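Kai Dreßler began with the handle. He had no motor and no arm to put a motor on, and he says he had no plan for either when he sat down in February to draw a grip that would fit a hand for more than a few minutes at a time.

"Everybody I knew was starting with the arm," he says. "I looked at what an arm would cost me and I looked at what I had in the drawer. So I made a gripper you hold."

He shares workshop space with Theda Oltmanns, who trained as a toolmaker and now does repair work out of the same rooms. Between them they have built 16 versions of the jaw mechanism under the project name Tranell. Most of the early ones are in a crate under Oltmanns' bench. She keeps them because the screws are good.

The idea of a hand-held gripper is simple enough. A person carries the tool, picks things up with it, and the movements are recorded. Later the recordings can be used to teach an arm with the same jaws. Dreßler is interested in the second half. Oltmanns says plainly that she is not.

"I want the jaws to close straight," she says. "If they close straight, I'm happy, and he can go and do his computer part."

Getting them to close straight took most of the spring. The first versions used a single pivot, and the tips crossed slightly under load. Dreßler tried to fix this in the drawing. Oltmanns fixed it with a pair of linkages cut from scrap bar and a shim that she filed by hand. That shim has since been measured and drawn properly, and every version from the sixth on carries a printed copy of it.

Asked who decides when they disagree, both of them say the other one does.

Printing was slow. They use an old machine that Oltmanns got in trade from a former employer, Vogler, and the outer body takes up to 44 hours if it is done in one piece. It failed often enough that Dreßler split the body into two halves with a seam along the grip.

"I didn't want the seam," he says. "You feel it in your palm. But I was losing a weekend every time the thing lifted off the plate, and a seam you can sand."

The pads were a separate problem. Hard plastic tips would hold a cup and drop a cable. Rubber sheet held everything and then would not let go of paper. They went through foam from packing material, a camping mat and a pair of knee protectors before ordering a small batch from a supplier called Fondum. Dreßler glues the pads himself and leaves them clamped overnight. Oltmanns thinks an hour is plenty.

For the tasks, they agreed early on to use whatever a normal home has lying around. An umbrella is a good test, according to Dreßler, as it has a thick end and a thin end and never folds the same way twice. Lamps are harder. The joints move when you grab them, and a person corrects for that without noticing.

"You do it wrong and your wrist fixes it," he says. "I want the recording to have that in it. If I clean it all up, what's the arm going to learn?"
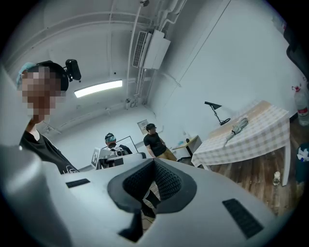
*Photo: Tranell workshop / K. Dreßler*

The printed marker patterns are the part visitors ask about most. They give the software a fixed point to work from, and they have to be flat. Oltmanns learned this when she taped one to a piece of cardboard that had been stored near the sink. The positions drifted all afternoon – Dreßler spent the evening looking for a mistake in his code before he picked the board up and saw the bend.

"He didn't say anything for a bit," she says. "Then he went and bought a proper panel."

Weight is what they are working on now. With the present body, Dreßler can work for a good while before his forearm starts to complain, but Oltmanns has smaller hands and puts it down sooner. She has asked for a shorter grip with more of the mass moved back over the wrist. He has drawn 2 options and likes neither. One leaves no room for the cable, and the other puts the seam exactly where the thumb goes.

A company called Flamov has asked whether they would sell a few sets. Dreßler wrote back that the drawings would be shared once the linkage was settled, and that anyone could print their own. He has not heard anything since, and says that suits him fine. Selling would mean packing boxes and answering questions about glue.

As for an arm, he has started to price one. Oltmanns has cleared the end of a bench where it could be bolted down, though she has also put a drill press there in the meantime.

"It can move," she says, meaning the drill press. "It's heavy, but it can move."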